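Flekstead Kitchen Measures

A small data set of household recipe quantities, with conversions

Welcome, and thank you for stopping by! This is the readme for the Flekstead Kitchen Measures set, a collection of 2,000 ingredient lines copied out of handwritten recipe cards, church cookbooks, and the backs of envelopes, each one paired with a modern amount in milliliters or grams. If you have ever stood in front of a bowl of flour wondering how much a "teacup, scant" is supposed to be, you are exactly the person I had in mind when I started typing.

What's in the folder

lines.csv is the main file, one ingredient line per row. measures.csv is the list of old measures and what I take them to mean. notes.txt is my own running notebook, which rambles, and which you can skip unless you want to know why I changed my mind on the dessert spoon. (I changed it twice.)

Where the lines came from

Most of the cards came out of the Friesen boxes, which is what I call the recipe tins I bought at an estate sale on Friesen Road one Saturday. The rest were lent by neighbors around Flekstead and went back to their kitchens once I had typed them up. I kept spelling the way I found it, so you will meet "shortning" and "vanila" and a very charming "sinamon," and I would ask you to please leave them be in any copy you make. There is a cleaned-up column right next to the original for anybody who needs to search.

Columns in lines.csv

card_id: a number for the card, so lines from the same recipe stay together
line_text: the line as written, misspellings and all
line_clean: the same line with modern spelling
measure: the unit as named on the card, such as gill, teacup, or "butter the size of an egg"
amount: the number, with fractions turned into decimals
ml: volume, where a volume makes sense
g: weight, for butter, lard, sugar, and flour
sure: yes, fairly, or guess

Please do look at that last column before you lean on a number. There are 19 named measures in the set, and 8 of them are marked "guess" all the way through, mostly the ones that depend on the size of somebody's favorite cup. A wineglass of brandy could mean a good many things depending on who was pouring, and I would much sooner tell you I don't know than hand you two decimal places I can't stand behind.

How the amounts were worked out

Where a measure has a settled meaning in old American cookbooks, I used that and said so in the notes. For the teacups and tumblers I filled the actual cup with water to the line a cook would use, poured it off into something with proper markings, and wrote down the figure. Then I did it over again, because my hands are not what they were and a little always ends up on the counter. Dry goods were weighed on a kitchen scale after spooning them in gently and leveling with the back of a knife. If you pack your flour, your cup will weigh more than mine, so take the gram column in that spirit.

A word about glassware, because several people have written to ask. Flasks and beakers often have volume lines printed on the side, but those are meant as a guide to how full the thing is. For a small amount, a narrow measuring cylinder is the better friend. Read it at eye level, at the bottom of the curve the water makes, and you will do fine.

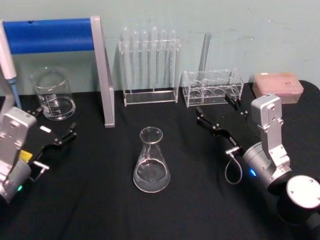 Known problems

Ovens are not covered at all. "A quick oven" deserves a data set of its own, and I hope somebody with more patience will make one. Eggs are entered as a count only, though eggs on the older cards were likely smaller than what you buy now. A few lines are smudged, and those have a question mark in line_text where the word should be.

Opening the files

Everything is plain text with commas, so any spreadsheet will read it. If you use Pundex, turn off automatic dates first, or it will read 1/2 cup as the second of January and you will be very puzzled. Veltura opens the files without any fuss, but it hides long lines until you widen the column.

Using and sharing

Help yourself, for cooking or classwork or anything else you like. A mention of Flekstead Kitchen Measures is appreciated. Corrections are very welcome, and if you send one, please include the card_id so I can go find the right card. The next round of fixes goes in this August.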